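Workbench Tips: Getting Your Suture Pads Through a Long Robot Study

Apr 20, 2019

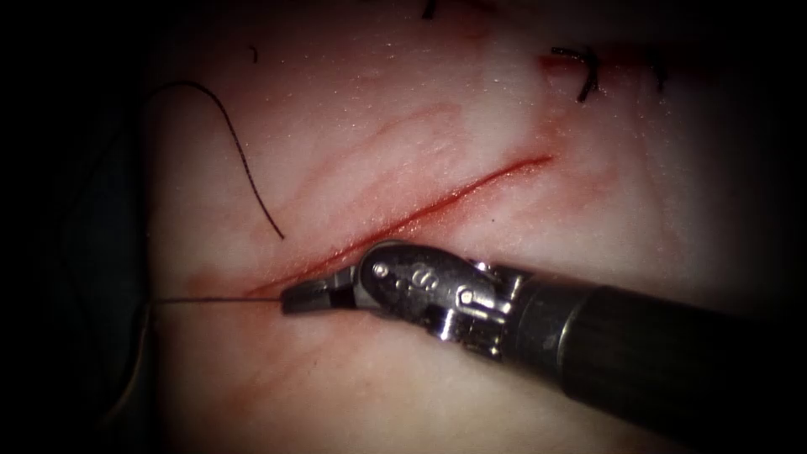 Agata Cocco wrote in to ask whether the pads themselves could be skewing our results, seeing as a pad that has been stitched all morning pulls differently from a fresh one. Good question, and yes, they can! It cost us most of January to sort out, so I'm putting our bench habits down in one place.

Quick background if you missed the earlier posts. We're comparing ways of teaching a two-armed surgical robot to close a straight cut by learning from recorded human runs. The first method (we call it Bollota) gets the whole run in one piece. The second, Marinho, gets the run chopped into steps: needle in, pull through, tie, trim. We had 194 runs to learn from, and Marinho was ahead on knots from the start. Then I swapped in new pads halfway through and the lead shrank overnight. Oops.

So, pads first. Write the date and a running number on the underside with a laundry marker. Log the pad number with every run, even the practice ones. And retire a pad after 3 cuts, no matter how good it still looks. I used to squeeze in extras along the border and those were the runs that made no sense later.

Clean between runs with a barely damp lint-free cloth, and dab, don't scrub. Old thread fuzz is a pain too, because a learned policy working from camera views can fix on a stray bit of black thread as if it were the live end. A strip of masking tape wrapped around your finger picks up most of it.

Cut your thread all to one length before you start. I tape a paper ruler to the edge of the bench (a Trestness, heavy as a piano, doesn't budge when the arms move) and snip a whole batch at once. Curly thread straightens out nicely if you hang it overnight with a clothespin on the end.

Lighting! Pick one lamp position and mark the base with tape on the bench. Shiny pads throw highlights all over the place, and when we let the lamp wander, both methods got worse at finding the cut.

With all that in place we ran the comparison again, and Marinho still came out ahead on tying, by less than I'd bragged about in January. On pulling the thread through I can't tell them apart. Clallier, our third attempt, is still training and I'm not saying a word about it until it has had its full 3000 rounds.

If you have a better trick for thread fuzz, leave it in the comments. I'm getting through a lot of tape.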